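Teaching a Pick-and-Place Task by Remote Control
Droltance Project Report, September 30, 2020
3 min read
Filed under: Student Work, Robotics

Our project was to teach an arm to move a soft pink object into a woven basket. We did not program the path. One of us drove the arm with a hand controller and the software, Undden, saved the joint angles and both camera views. We recorded 288 demonstrations in August and threw out 11 where the controller lost its signal.

The wrist view was the harder one to drive from. With the fingers open and nothing close to them, it gives the operator very little to judge distance by.

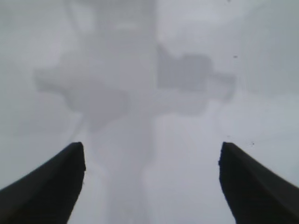 Nigam read the draft and asked why we kept the wrist camera at all if the operators mostly watched the other screen. The answer is that the trained model gets both views, and the wrist view matters most in the last part of the grasp.

Each run starts with the gripper open above the table. The operator lines up over the object before going down, because correcting sideways near the table tended to push it away.
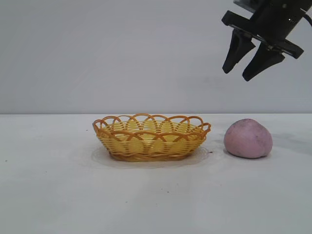
New operators needed 49 practice runs before their times leveled off. We did not use practice runs for training. The three of us also had different habits. One paused before closing the fingers, and the model learned the pause. For the next set we will agree on a closing speed first.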